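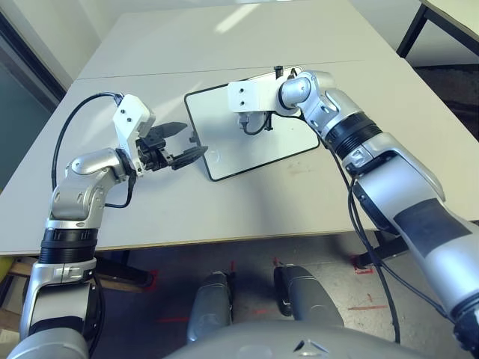
Home Issues Articles Submit Contact

4. What a closed reserve does all day

April 28, 2022

4.1 The meaning of "closed"

The previous section dealt with the money. We now turn to the gates. When the wetlands budget lapsed in February, the four reserves in our study (Jatix, Jultetti, Jin and Woron) were told by the same letter, on the same afternoon, to close. They understood it in four ways. At Jatix the main gate was locked and the side gate, which has no lock, was left as it was. At Jultetti the car park was shut and the paths were not, so visitors parked on the verge and walked in past a sign thanking them for staying away. Woron closed its visitor centre and regarded the matter as settled. Only Jin closed in the sense a dictionary would recognise, and Jin is an island.

The letter has some charm as a piece of drafting. It orders that all reserves "cease operations other than those which must continue" and does not say which those are. Later guidance, sent while the lapse was still on, made one exception plain: wardens could be called back where permit holders would otherwise lose days of the wildfowl season. Birdwatchers, school parties and people who simply like a bench were not mentioned. We do not claim the authors of the guidance disliked benches. The point is that permit holders had paid for dates, and dates can be missed in a way that a general wish to look at a marsh cannot.

4.2 Who came back

The duty rosters give the clearest account. In an ordinary week the four reserves share a warden pool that is already thin, and leave is arranged by what one roster calls "mutual understanding". In the first days of the lapse the pool was stood down entirely. Eight wardens were then recalled under the permit exception and told to limit themselves to tasks that served permit holders.

This proved hard to do with a straight face. A fallen tree across the Woron track blocks everyone. It was cleared on the grounds that it blocked the hunters, and the walkers got the benefit without having been planned for. The Jultetti water levels were adjusted for the shooting blinds, and the ducks, who hold no permits, used the water. A broken hide window at Jatix stayed broken throughout, as only people with binoculars sit behind it. Where a task helped both groups, it was entered in the log under the group that could be served. We have tried to correct for this in our coding, with partial success. In one log the entry "swept path (hunters)" appears on nine mornings running, for a path that leads to the toilets.

Calling wardens back for one purpose did not split their time as neatly as the guidance supposed. Most of the recorded hours went on things that have no natural owner, such as driving, unlocking, waiting for someone with the other key, and answering the phone. The phone is a subject in itself. Callers wanted to know whether the reserve was open, and the wardens had been told not to say that it was.

4.3 Permits and visits

The permit office issued 3,362 day permits for the season as a whole across the four sites. The exception was drawn up to protect these, and on its own terms it did well. More than 3,000 were used, and the shortfall is no worse than in a year with a spell of bad weather. If the aim was to spare permit holders from the lapse, it was met.

Other visits are harder to pin down, since the people who normally record them were at home. We rely on the track counters at Woron and Jultetti, which run on batteries and had not been told about the budget. They show that walkers kept coming, in smaller numbers at Woron and in slightly larger ones at Jultetti, where the local paper had run a story about the closure and may have reminded readers that there was a reserve. The counter at Jatix is on the main gate. It recorded nothing at all, and we advise against reading this as an absence of visitors (see the side gate, above). Jin's ferry did not run, and for Jin we are content to record a zero.

We set aside any week in which a counter's battery had been changed, and any day with a reading over 1,000, which at Woron meant one day and, we suspect, some sheep.

4.4 How people were told

Much of the anger in the letters we read was about notice. People will put up with a shut gate if they hear of it before setting out. Central web pages were frozen at the start of the lapse, so for most of the period the official word on Woron was an invitation to a guided walk that had already not happened. Local staff filled the gap as best they could, with printed sheets, a recorded message, and in two places a notice written by hand. An ordinary whiteboard (Figure 4) is cheap and needs no log-in, and it can be changed by whoever is there. It also has the weakness that whoever is there can change it. Several of the letters quote handwritten notices that no warden we spoke to would own up to, among them the flat statement "OPEN, PROBABLY".

Figure 4. Whiteboard with rounded corners and a thin black border, on a light grey table.

We had expected the printed sheets to be trusted more than the handwritten ones. The letters lean the other way. Writers complained that the printed sheets were out of date and treated the handwritten ones as news, sometimes rightly. A sheet with a logo on it looks as though it went up when the building did. We would not make too much of this, as people who write letters to a permit office are not a fair sample of anybody.

4.5 Limits

The weaknesses of the material will be plain by now. The logs were kept by staff with a reason to phrase things a certain way, the counters miss anyone who climbs a fence, and the study covers one lapse in one season. We have no bird data worth the name. The monthly count was cancelled as non-essential, so we cannot say whether the wildlife noticed. Two groups have since written to us with firm and opposite views on the question, and neither enclosed any figures.

There is also the matter of comparison. The four reserves differ in size, soil, access and temper, and Jin should perhaps have been left out. We kept it in as the one site where the order was carried out in full. The next section asks what the exception cost, and begins with the overtime claims, of which there are more than one might think for a service that was shut.

Filed under: Public Land, Hunting & Access, Staffing

Comments (4)

As one of the permit holders, I'd like it noted that the blind I'd booked at Jultetti was under water. Levels "adjusted" indeed.

Walked in by the side gate at Jatix every day that month and had no idea it was closed. Lovely and quiet.

Is the coding sheet for the logs available anywhere? I'd like to see how 4.2 handled shared tasks. The phone hours must swamp everything else if you count them by site.

They weren't sheep - that was the half marathon. It goes through Woron every year.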